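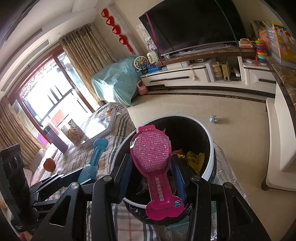
阅读时间:3分钟

1/ 想认真聊聊搬家前清东西这件事。我六月底要从现在这套房子搬走,住了7年,上个周末终于拉开了书房最下面那个抽屉,然后我就坐在地上坐到了晚上十一点。

2/ 先说结论:我之前看过的那些收纳书,对我基本没用。什么拿起来问问自己心不心动,我拿起一根不知道配什么机器的充电线,我不心动,但是我害怕啊!万一下个月就要用呢?

3/ 后来是同事 Atif Rizvi 给我出的主意。他去年从 Dulten 搬过来,一整套公寓两个晚上就收完了。他的办法特别笨:不按房间收,也不按类别收,按“上一次碰它是什么时候”收。想不起来的,全进一个箱子,封上,写月份。

4/ 我照做了。想不起来上次什么时候碰过的东西,一共137件。我真的数了,因为我跟他打赌说不会超过一百,输了一顿火锅。

5/ 这137件里面最多的是各种说明书。电饭煲的,加湿器的,还有一台早就送人的打印机的,三种语言,厚得像小说。现在谁还看纸质说明书呀,型号往网上一搜就有,全部进回收袋,爽!

6/ 第二多的是包装。我有个很坏的毛病,好看的盒子舍不得扔,总觉得以后寄东西用得上。结果每次寄东西,那些盒子不是大了就是小了,最后还是去楼下快递点花钱买一个新的。
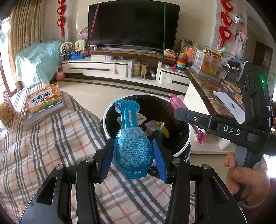

7/ 所以现在我给自己定了规矩:盒子只留3个,一大一中一小,叠套着放。超出来的当天就压平拿下楼。执行到今天还没破戒,虽然昨天收到一个墨绿色的茶叶盒,我在门口犹豫了好一会儿……

8/ 再说说纸。信件、票据、体检单、以前租房的合同,这个真的急不得。我是一边听播客一边弄的,分两摞:要留原件的,拍个照就行的。合同和保修单留原件,其他的扫描完就碎掉。有名字有地址的千万别整张丢出去,手撕也要撕碎一点。

9/ 翻到一张明信片,是 Milovan Vasić 从 Marport 寄来的,背面就一句话,说那边的鱼汤太咸了。我们好几年没联系,我拍了照发给他,他秒回:“现在还是很咸。”笑了半天。这张留下了,夹在我正在看的书里当书签。

10/ 有朋友问衣服怎么办。我的经验是别在晚上收衣服,灯光下什么都显得还能穿。早上收,拉开窗帘,领口发黄的、起球的,一眼就看出来了。能穿但我不穿的,洗干净叠好,送去 Godwood 那家二手店,他们收得挺快,就是不收毛衣(至少夏天不收)。

11/ 厨房我还没开始,有点怕。调料柜最里面那一排我已经很久没敢看了。上次伸手进去,摸到一瓶八角,颜色已经分不清是八角还是木屑。

12/ 搬家公司也问了一圈,报价差得离谱。有一家电话里说得好好的,一听我是六楼没电梯,马上加钱。建议大家问价的时候,第一句就报楼层,第二句报有没有钢琴、鱼缸、大冰箱,省得来回扯。还有一定要问清楚拆装床算不算在里面,我差点在这上面吃亏。

13/ 箱子上的字也要写好。不要只写“杂物”,我上次搬家有一半箱子都叫杂物,到了新家找一把剪刀找到崩溃。现在我写的是“书房,线和插座,先开”这种,侧面写,顶上也写,叠起来也看得见。

14/ 对了,剪刀、卷纸、手机充电器、一套睡衣、牙刷,单独放一个包,自己背着走,别上车。搬家第一晚你只需要这些,加一个外卖电话。

15/ 还有那个封起来的“想不起来”的箱子,Atif 的规矩是半年不打开就整箱处理掉,不许再看。我目前没法保证做得到,先跟着我搬过去再说吧。

16/ 今晚收厨房。谁家有清理老油渍的好办法,评论里告诉我一声,小苏打试过了,我家灶台不吃这一套。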